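Rubrik: Über uns / Papier & Post

Schön, dass Sie hergefunden haben! Wir sind Flevico, ein kleiner Laden für Briefpapier, alte Ansichtskarten und alles, was sonst noch in einen Umschlag passt, und wir freuen uns über jeden, der noch Briefe schreibt (oder wieder damit anfangen möchte, das sind mehr, als man denkt).

Angefangen hat es mit Rosaura Quintero und einem Koffer voller ungelaufener Postkarten, den sie eigentlich nur sortieren wollte. Wilson Mosquera kam zum Helfen vorbei und blieb bis in die Nacht, und am 24. September 2016 haben die beiden dann die Ladentür aufgeschlossen, mit zwei Regalen und einer geliehenen Kasse.
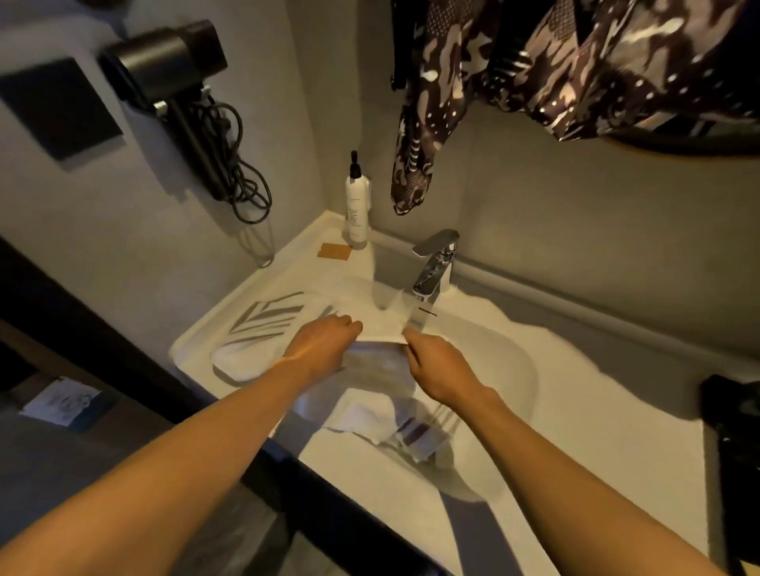 Inzwischen sind wir zu fünft. Aníbal Marulanda bindet die Hefte und schneidet die Umschläge zu, Yeison Henao kümmert sich um den Versand und um die Brieffreundschaften, und Octavio Yupanqui kennt sich mit Stempeln, Siegellack und Füllfedern aus, und zwar so gründlich, dass man für eine Frage besser etwas Zeit mitbringt. In unseren Schubladen liegen derzeit 2.824 alte Karten, nach Ländern geordnet, dazu Fahrscheine, Etiketten und Zeitungsseiten zum Bekleben und Verschicken.

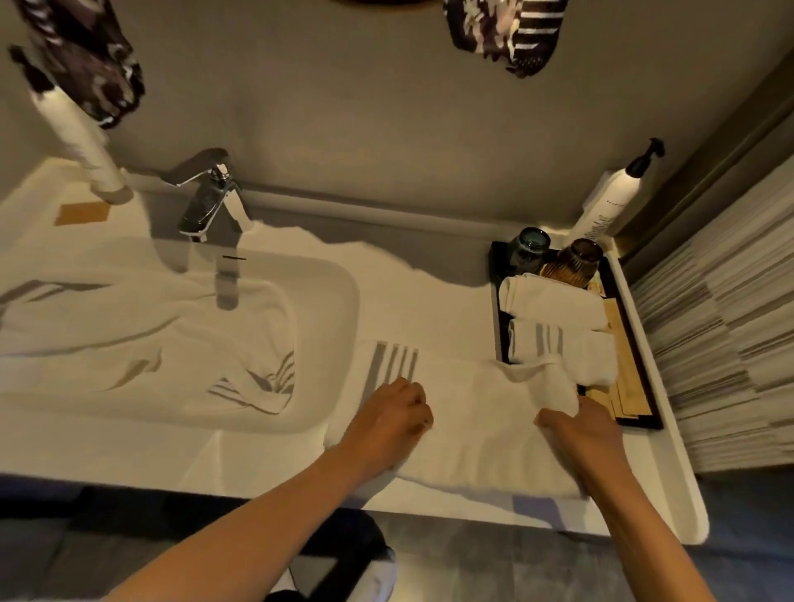 Weißes Handtuch mit grauen Streifen am Waschbecken

Besonders am Herzen liegt uns der Fisilum-Brief, unser Tauschumschlag. Sie schicken uns ein paar Kleinigkeiten aus Papier, die bei Ihnen herumliegen, und bekommen von jemandem, den Sie noch nicht kennen, ebenso viele zurück. Bis zu 100 Umschläge gehen so im Monat auf die Reise, nur im August machen wir Pause, da sind wir selbst unterwegs und schreiben Karten.

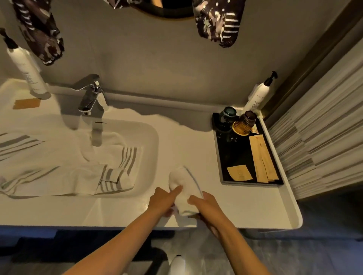
Hände beim Zusammenlegen eines kleinen Handtuchs

Wer mag, kommt einfach vorbei, setzt sich an den großen Tisch und schreibt gleich bei uns. Tinte und Löschpapier stehen bereit, Briefmarken haben wir natürlich auch da, und wenn Ihnen der Anfang nicht einfallen will, fragen Sie Rosaura, die hat immer einen ersten Satz übrig.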